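Ticket 169: Licence exchange form rejects overseas licence number
Status: pending
Product: Ultlow booking portal, Hileo module

Applicant holds a full overseas car licence and wants to swap it for a local one. Form stops at step two with "licence class not recognised". Same result in two browsers. Cache cleared, no change. 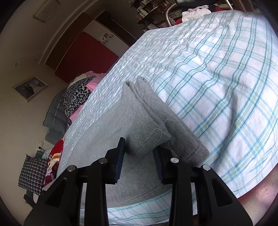
Translation was uploaded as a PDF, under the size limit. The class field accepts the code when typed without the space, but the expiry date is then blanked. Session times out after 30 minutes and the draft is lost. Road test fee of $50 was charged on the second attempt and shows as paid.

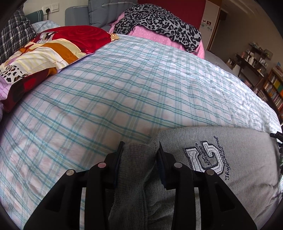
Reply from Uvar support: the class table was updated in May and the old codes were dropped. Enter the class as printed on the translation, no space, then re-enter the expiry date before saving. The fee carries over to the new draft. Leave the ticket open until the counter at Rey confirms the booking.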